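Cómo funciona un teleférico

Guía para lectores de 8 a 12 años

Un teleférico es un medio de transporte que lleva personas por el aire, dentro de cabinas colgadas de un cable. Se usa en lugares donde una carretera tendría que dar muchas vueltas: montañas, valles profundos, ríos anchos. En esta guía se explica de qué partes se compone y qué ocurre durante un viaje. Se toma como modelo la línea de Skunholm, que sube desde el pueblo hasta el mirador de Kastbridge.

Las partes principales

Estación inferior. Es el lugar donde se compra el billete y se sube a la cabina.

Estación superior. Es el final del recorrido. En Skunholm, la estación superior está 306 metros más alta que la inferior. Esa diferencia de altura se llama desnivel.

Torres. Sostienen el cable entre las dos estaciones. La línea de Skunholm tiene tres. Cada torre lleva ruedas en la parte de arriba, llamadas poleas, sobre las que pasa el cable.

Cable. Está hecho de muchos alambres de acero enrollados unos con otros. A cada grupo de alambres se le llama cordón. Si un alambre se rompe, los demás siguen soportando el peso.

Pinza. Es la pieza que une la cabina con el cable. En algunos teleféricos la pinza está siempre cerrada. En otros, como el de Skunholm, se abre al llegar a la estación.

¿Qué mueve las cabinas?

Las cabinas no llevan motor. El motor está en una de las estaciones y hace girar una rueda horizontal muy grande. El cable da la vuelta alrededor de esa rueda y forma un circuito cerrado, como la cadena de una bicicleta. Cuando la rueda gira, el cable avanza y arrastra todas las cabinas a la vez.

Mientras unas cabinas suben, otras bajan. El peso de las que bajan ayuda a levantar las que suben, y así el motor gasta menos energía.

¿Por qué van despacio en la estación?

Al entrar en la estación, la pinza se abre y suelta el cable, que continúa a su velocidad normal. La cabina pasa entonces a unos neumáticos pequeños que la frenan. Los pasajeros suben y bajan. Después, otros neumáticos aceleran la cabina hasta igualar la velocidad del cable, y la pinza se cierra de nuevo.

El viento y las tormentas

En lo alto de las torres hay un aparato llamado anemómetro, que mide la velocidad del viento. En Skunholm el servicio se detiene cuando el viento llega a 60 kilómetros por hora. También se detiene si hay tormenta eléctrica. Antes de parar, se llevan todas las cabinas a las estaciones para que bajen los pasajeros.

Cómo se hace el viaje, paso a paso

1. Compra del billete. Los menores viajan con una persona adulta. La taquilla abre a las nueve de la mañana.

2. Espera en el andén. Hay que quedarse detrás de la línea amarilla hasta que el personal dé la señal.

3. Entrada en la cabina. Se entra de uno en uno y se ocupa un asiento. Las mochilas se colocan en el suelo, entre los pies.
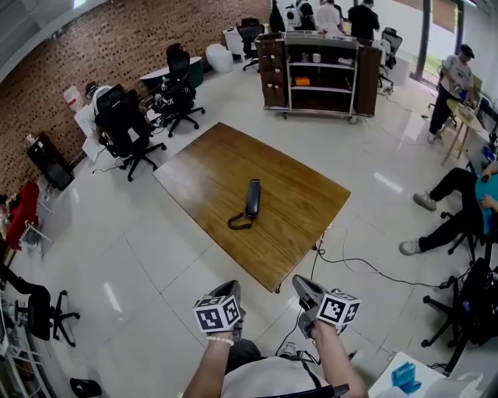 4. Subida. Las puertas se cierran solas y no se pueden abrir desde dentro. Al pasar por una torre se nota una vibración corta, que se debe a las poleas.

5. Llegada. Se sale por la puerta indicada. El mirador de Kastbridge queda al final de una escalera de 59 peldaños, y junto a ella hay un ascensor.

Palabras nuevas

Anemómetro: instrumento que mide la velocidad del viento.
Desnivel: diferencia de altura entre dos puntos.
Polea: rueda con un canal en el borde por el que pasa un cable o una cuerda.
Cordón: grupo de alambres enrollados que forma parte de un cable.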